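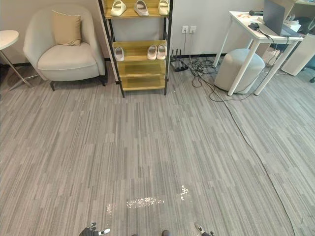

The Datum at Jumbridge

The gauge at Jumbridge read 3 millimeters high. It had read 3 millimeters high since January, and Vostis, which held the contract for the lower Diden, wanted the figure explained before it paid the invoice.

I was sent the log, 2,559 entries in a single column. Errors of this kind usually have a slope. A float gathers weed, a cable stretches, and the readings drift over weeks. The Jumbridge error had no slope. It began between the entry for four in the morning and the entry for five, and then it stayed. 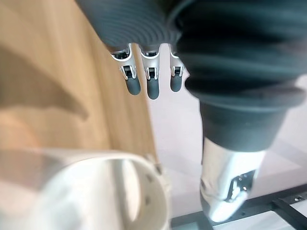
The river chart was older than the gauge and better made. Ó Dubhghaill had drawn it for the dredging company, with soundings at close intervals and every contour inked by hand. Off the pier the lines crowded together in soft bands of lighter and darker gray, like the fine curved grooves in a piece of ribbed rubber. I laid a rule across them and found the benchmark, a brass bolt in the second step of the landing.

I took the level down at low water. The bolt was sound. The step was sound. I ran the line to the gauge and back, and the loop closed.

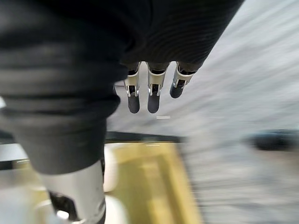

Second visit

The gauge keeper lived above the instrument room and had kept the log for longer than Vostis had existed. I asked what had been done to the gauge in January. The keeper said nothing had been done to it.

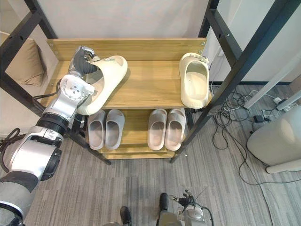

The float well opened off the hall, so I was asked to change my shoes before going in. I had my choice of slides from the rack by the door, cream on the upper shelf, a muted pinkish gray on the lower. I took a cream pair. The keeper took none, and watched me from the stairs while I lifted the cover.

The zero plate had been shimmed with a strip of brass, 3 millimeters thick, filed square and oiled.

"That was the last flood," the keeper said. "It came up to the mark and stopped just under. They wouldn't put it down as a flood."

I wrote the shim into the report under materials – one strip, brass – and left the plate where it was.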